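Stirken Wrist Cam Kit: five weeks of collecting demos with it

I bought the Stirken kit in November after going back and forth on it way too long, and I've now used it for 1,059 recorded demonstrations, so I figure I'm allowed an opinion. Short version: I like it, I'd buy it again, and I have complaints.

A little background on how I use it. I have a small tabletop arm at home and I'm training a policy to do simple pick-and-place jobs with everyday objects. Small boxes, mostly, plus whatever else is lying on the table that day. I do all the teaching by hand, driving the arm through each grasp while the wrist camera and the joint readings get logged together. No simulation, no big lab. My collecting partner is Siham Ramadan, who has far steadier hands than I do and whose episodes are embarrassingly better than mine.

What you get for $175 is the camera module, a clamp bracket, two cables, a bag of screws and a license for the recording software, which is called Visdale. There's a printed card with a setup diagram on it. Ignore the card. It shows the bracket the wrong way around and I lost most of an evening to it. The forum post by Kirsty Tawhiri has the right orientation, and she also explains the cable routing, which the card skips completely.

Mounting and fit

Once I had the bracket the right way around it went on in ten minutes and it hasn't budged. I was expecting to re-tighten it every session (my last mount, a Dolledus, needed it every twenty episodes or so and it drove me nuts). With this one I check the screws on Monday and leave them alone for the week. The camera sits close in, so you get a big chunk of gripper finger in every view. Some people hate that. I wanted it! The policy needs to know where the fingers are relative to the thing it's grabbing, and a wrist view with no finger in it has never worked well for me. But if you're coming from an overhead setup it'll look crowded at first, and you'll keep wanting to lean around the finger to see the object.

The clamp will scuff a painted surface. Put a bit of tape under it.

Recording

Visdale is the best part of the package and I wasn't expecting to type that. You hit one key to start an episode, one to end it, and one to throw it away, and the throwaway key is nice and far from the other two. Each episode gets a success or fail label, and you can add a text note. I used to put off labeling until the weekend and then forget which of the fumbled grasps I'd meant to keep on purpose as recovery examples. Now I label as I go and it costs me a second or two.

Playback scrubbing is quick. Exporting is less quick. A batch of 58 episodes takes long enough that I start it and go make dinner, and there's no progress bar, only a spinning circle, so the first time I assumed it had hung and killed it. Don't do that, you have to start the whole batch over. Brahim Mahrous wrote a small script that exports in smaller chunks and it's linked from the same forum thread. I use that now for everything.

I had 34 episodes come out with the camera and joint data out of step. All of them were from the same afternoon, and all of them were on the longer of the two cables. I swapped to the short one and it hasn't happened again. Support did get back to me (someone named Shivam Rawat, very patient, asked good questions) and sent a replacement, but I haven't dared go back to the long cable yet.

Picture quality

Good enough, with one real annoyance, and that's exposure. Auto exposure is on out of the box and it hunts. Move in over a dark tabletop and the whole view brightens up, then you drop down onto something pale and it swings back the other way. Turn it off. It's under Advanced, then Sensor, and it does not survive a restart unless you save a profile, so save a profile.
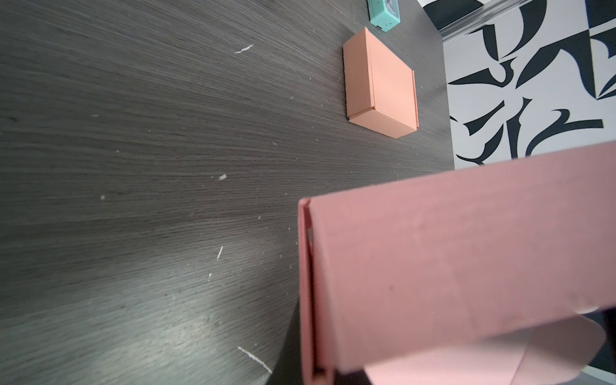 With exposure locked I got much more even episodes, and the model noticed too: grasps on small boxes stopped drifting to one side in my evening tests. I still get some glare off the table, and I've decided to leave it in. My kitchen light isn't going anywhere and the arm may as well get used to it. Same goes for scratches and dust. I used to wipe the table down before every session like I was expecting guests, and then the policy got confused by a crumb.

Focus is fixed. Up close it's a little soft, at grasping height it's crisp, and I've stopped thinking about it.

Compared to the Hamdy

Abdelghani Saber lent me his Hamdy unit for a weekend so I could try both on the same task. The Hamdy has the nicer picture, no question, and its bracket is lighter, which matters if your arm is small. But its recorder wants you to name every single episode before it'll let you start the next one. Every one! After an hour of that I was typing nonsense just to get through. If you already have your own logging code and you only want a camera, get the Hamdy. If you want to sit down after work and get a decent stack of demos done before bed, get the Stirken.

Stuff I'd change

A progress bar on export, please. A foot pedal input, so I can end an episode without taking a hand off the controls (Siham does it with her elbow, I can't). A corrected card in the box. And some way of tagging who recorded what, because right now we both put our initials in the notes field and I forget about half the time, so there's a pile of episodes in there that could be either of ours. The good ones are probably hers.

Four stars out of five. I'll update this if the replacement cable turns out fine, once I work up the nerve to plug it in.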